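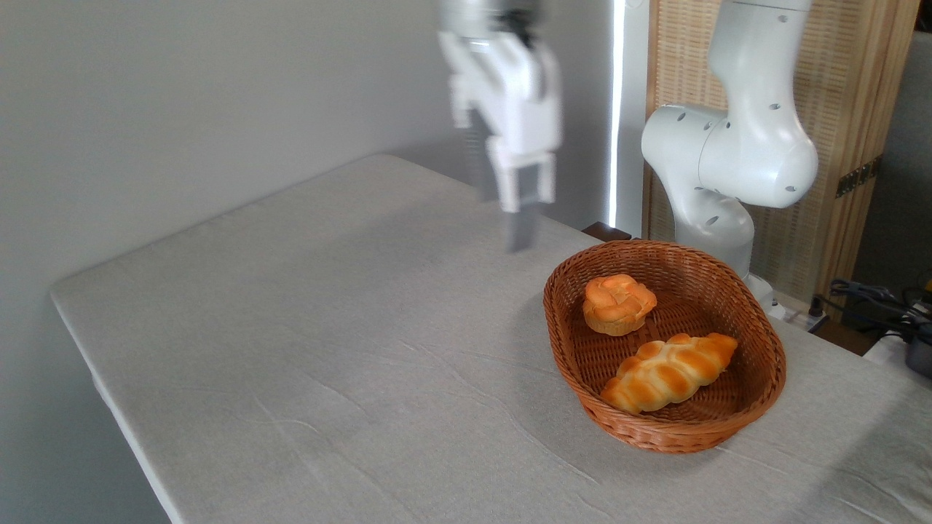 Mavdale, January

A bread basket should be woven, open at the sides and left unlined. I hold this view against most of the restaurants in town, which have gone over to slate boards and paper bags.

The case is mostly about moisture. A roll keeps giving off steam after it leaves the oven. On slate the underside has nowhere to vent and the bottom crust goes leathery. In a paper bag the whole crust softens. A crisscross wicker floor touches the roll at a few points and lets air reach the rest.

Shape matters too. An oval holds a braided loaf on the diagonal with a knotted bun behind it, and the rim stops both from rolling. Two pieces is a sensible load. Stack more and the lower ones are back to steaming.

Fouad Ashour, who bakes at Laryea, disagrees. He lines his baskets with a napkin to keep the heat in - a fair aim, but glazed crust sticks to cotton and the napkin has to be washed after each table. Crumbs through the weave cost less. They land on the tablecloth, and a linen-look cloth in light gray can be shaken out between sittings. Creases in it do no harm to the bread.

Ornetti still serves in plain wicker. I would ask the others to try it for a month.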